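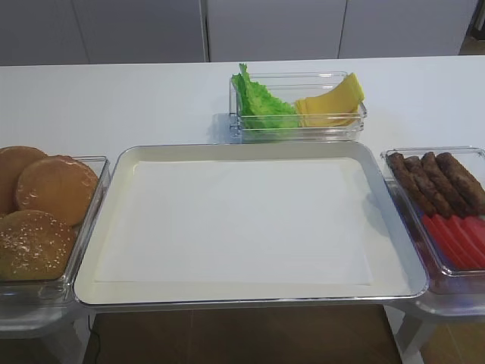 One student in the Olthorpe group objected, in the written feedback collected at the end of the course, that a task people can finish in under a minute should not have taken a whole term, and that the grade had rested too heavily on the lettuce. Other comments made the same point in milder terms. We take the objection seriously, as it bears on how the assembly task was chosen and on what the students were expected to learn from it.

Figure 2. Table layout for the burger assembly task before the first item is placed. Buns are at the left, lettuce and cheese behind the tray, and sausages and tomato slices at the right.

4.2 Design of the Assembly Task

The course was offered jointly by the Flomgate and Claltthorpe campuses as a project elective for students in their final years of study. It had no required text and no written examination. Each team was asked to program and train a robot arm to assemble a simple burger on a lined serving tray, to document its method, and to submit its recorded runs to a common archive. The task was selected over two others, cable sorting and block stacking, after a trial period in the preceding year. Block stacking had proved too easy for teams with earlier experience and did little to separate good methods from poor ones. Cable sorting was so difficult that several teams had nothing to report.

Food assembly fell between the two. The ingredients differ from one another in the ways that matter most for grasping. A bun is round and gives way under pressure. A sausage is long and must be picked up across its width. Slices of cheese tend to be taken in pairs when the approach is too deep, and a lettuce leaf has no fixed shape at all. A team whose method worked for one ingredient could not assume that it would work for the next, and the written reports were required to treat each ingredient under its own heading.

The layout in Figure 2 was held constant across teams in its main features. The tray stood at the center of the work area with a white paper liner in it, and the ingredients were kept in clear glass dishes on the remaining sides. The side dishes stood on transparent stands. The choice of clear glass was debated among the teaching staff. Reflections along the rims made the edges of the dishes harder to detect, and in the opening weeks most collisions were with a rim. Opaque dishes would have removed the problem. It was decided to keep the glass, on the grounds that students would meet reflective objects in any later work and that the difficulty was one they could study and report on.

The buns were not sorted by type. A dish could hold plain buns together with one covered in sesame seeds, as in Figure 2, and teams were told that either kind was acceptable for a completed burger. Two teams nevertheless found that their detection models had learned to look for the seeds, and placed plain buns much less reliably. Both teams described the fault in their reports and corrected it by adding examples. The staff considered these among the most useful pages submitted during the course.

4.3 Teams and Division of Work

Enrollment allowed for 7 teams. Each was assigned a bench and a fixed weekly period, with further time available by request. Work within a team was divided among grasp planning, perception, data collection and reporting, and students were required to change roles at the midpoint of the term. The rotation was unpopular at first. Teams that had reached a working routine were reluctant to give it up, and performance fell in nearly every group in the week after the change. It recovered before the final demonstration, and the later reports show a wider understanding of the full system than those written before the rotation.

Recorded runs were stored in the Effiong archive, a shared collection kept by the two campuses for teaching use. By the close of the course in May it held 2,000 runs of the assembly task. Each run was entered with a short note on its result and on any human help given. Runs that failed were kept along with the rest. Students at first tended to discard them, and the course handbook was changed during the term to state that a failed run with a clear note would receive full credit for data collection.

The quality of the notes was uneven. Some teams recorded the cause of each failure in a full sentence, while others wrote only that an item had been dropped. The archive form has now been revised to ask for the ingredient, the stage of the motion and the likely cause as separate entries.

4.4 Grading

A finished burger was graded on order of assembly, placement within the liner, and the state of the ingredients. Speed was reported but did not enter the grade. Lettuce carried the largest share of the points for a single ingredient, and it is this decision that drew the comment quoted at the head of the section. The intention was to reward teams that took on the hardest grasp early. In practice the weighting had a different effect. Some teams turned to lettuce almost at once and left themselves little time for cheese and tomato, which were then placed poorly in the final demonstration – a result that the points for lettuce did not make up.

We therefore accept part of the objection. For the next offering the points will be divided evenly among the ingredients, with a smaller amount set aside for the written account of one grasp the team found difficult. The length of the course will remain as it is. Most of the term was spent on calibration, on data collection and on finding out why a method that had worked on one day did not work on another, and we do not believe that these can be shortened without loss.

A further change concerns the bench itself. Cables near the front of the work area were left to each team to arrange, and the arrangements varied. A common routing plan has been drawn up and will be checked before each period. The glass dishes and clear stands will be retained, and the handbook will include a page on lighting and reflections prepared from the student reports.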